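작업 노트 / 엘홀름 작업장 2번 셀
26/11/2021

아침에 와서 커피도 내리기 전에 셀부터 켰다. 어제 퇴근하면서 Teodor Dalen이 남긴 메모가 "그리퍼가 닫힐 때 가끔 멈칫함, 내일 봐줘" 한 줄이 다였는데, 켜자마자 나도 바로 봤다. 손가락이 3분의 2쯤 닫히다가 한 번 움찔하고 다시 간다. 로그에는 전류가 잠깐 튀는 것만 남고 에러는 안 뜬다. 에러가 떠 주면 차라리 편한데!

일단 누적 사이클부터 확인. 지난번 링크 분해 이후로 827회. 이 정도면 마모를 의심하기엔 너무 이르다. Buleck 컨트롤러 쪽 파라미터도 한번 훑어봤는데 지난주 백업이랑 똑같았다. 누가 건드린 건 아니라는 얘기 (Joyce, 의심해서 미안).

그래서 전원 내리고, 잠금 걸고, 손으로 링크를 움직여 봤다. 왼쪽은 부드럽다. 오른쪽은 중간쯤에서 살짝 뻑뻑한 데가 있다. 처음엔 먼지가 끼었나 싶어서 에어로 불고 면봉으로 틈새를 닦았는데 면봉에 묻어 나온 게 거의 없었다. 닦고 나서도 느낌은 그대로. 그다음에 피벗 나사를 하나씩 살짝 풀었다가 다시 조이면서 봤더니 오른쪽 바깥 링크 나사를 풀었을 때 걸리는 느낌이 싹 사라졌다. 너무 세게 조여져 있었던 거다. 아마 지난번에 내가 급하게 조립하면서 토크 드라이버 말고 그냥 육각 렌치로 마무리한 것 같다. 범인은 나였네.

순서 적어 둔다. 다음에 또 헤매지 않게.

전원 내리고 잠금, 에어 잔압 빼기. 이건 당연하지만 그래도.
피벗 나사를 빼서 나사산 닦고, 고정제 남은 찌꺼기 긁어내기.
와셔 면 확인. 긁힌 자국 있으면 교체 (이번엔 하나 바꿨다. 서랍 안쪽 칸에 4개 남음).
Flitus 그리스를 아주 조금만. 많이 바르면 먼지가 다 들러붙는다, 지난여름에 배웠다.
고정제 한 방울, 토크 드라이버로 조이고 손으로 열 번쯤 왕복. 걸리는 데 없으면 끝.

재조립하고 빈손으로 여닫기만 계속 돌려 봤는데 움찔하는 게 안 보인다. 전류 그래프도 얌전하다. 점심 먹고 와서 다시 봐도 마찬가지라 일단 이 건은 이걸로 닫는다. 고정제가 제대로 굳기 전이니까 오늘은 부하 걸지 말 것. Teodor한테도 말해 뒀는데 까먹을 수도 있으니 여기에도 적는다.

오후에는 손목 카메라. 그리퍼를 뜯은 김에 카메라 브래킷도 한번 풀었다 다시 달았더니 각도가 예전이랑 미묘하게 다르다. Marit Boström이 만들어 준 기준 화면이랑 겹쳐 보면서 맞추는데, 나사 하나 조이면 다른 쪽이 돌아가고 그거 잡으면 또 이쪽이 돌아가고... 31분 걸렸다. 재 봤다, 억울해서. Siv Tveit가 브래킷에 위치 핀을 하나 박자고 예전부터 얘기했는데 그때는 귀찮다고 넘겼던 게 후회된다. 12월 정비 때 꼭 하자. Strömberg 쪽에 브래킷 도면이 있을 테니 구멍 위치는 그걸로 잡으면 될 것 같다.

각도 맞춘 다음에 손목 카메라 화면을 한 장 저장했다. 초점은 원래 손가락 쪽에 맞춰 쓰는 세팅이라 이 설정은 안 건드렸다.

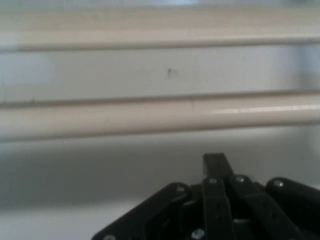

손목 카메라 화면. 검은 링크에 박힌 은색 나사 머리가 피벗 자리들, 뒤쪽 흰 가로대는 초점이 나가 있음.

나사 머리가 이렇게 화면에 들어오니까 생각난 건데, 머리에서 링크까지 페인트 펜으로 가는 선을 하나씩 그어 두면 나사가 풀려 돌아갔을 때 카메라로도 알아챌 수 있지 않을까? 셀 안에 고개 들이밀고 손전등 비추는 것보다 훨씬 낫겠다. 바탕이 무광 검정이니 흰색이나 노란색 펜이면 되겠고, 선이 너무 굵으면 조금 돌아간 건 티가 안 나니까 제일 가는 걸로. Embla Halvorsen한테 물어봤더니 옆 셀에서 비슷한 걸 해 봤는데 세척액에 선이 금방 지워졌다고 한다. 우리 셀은 세척액을 안 쓰니까 괜찮을 것 같긴 한데, 일단 나사 하나에만 시험해 볼 생각이다.

그리고 화면을 크게 띄워 놓고 보면 뒤쪽 흰 판에 아주 작은 까만 점이 하나 있다. 판에 뭐가 묻은 건지 렌즈에 묻은 건지 모르겠다. 팔을 옆으로 조금 옮겨서 점이 화면에서 같이 움직이는지 보면 되는데, 시계를 보니 퇴근 시간이라 내일 하기로. 렌즈면 천으로 닦고, 판이면 그냥 둔다.

남은 일
- 고정제 굳은 다음 부하 걸고 여닫기 시험, 전류 그래프 저장
- 까만 점이 렌즈 쪽인지 확인
- 와셔 주문 (Joyce Mutiso가 모아서 주문한다니까 목록에 올리기만 하면 됨)
- 토크 드라이버 7번 서랍에 돌려놓기. 지금 내 책상 위에 있음
- 위치 핀 건으로 Siv한테 메일

추가: 렌치로 마무리하지 말 것. 나한테 하는 말이다.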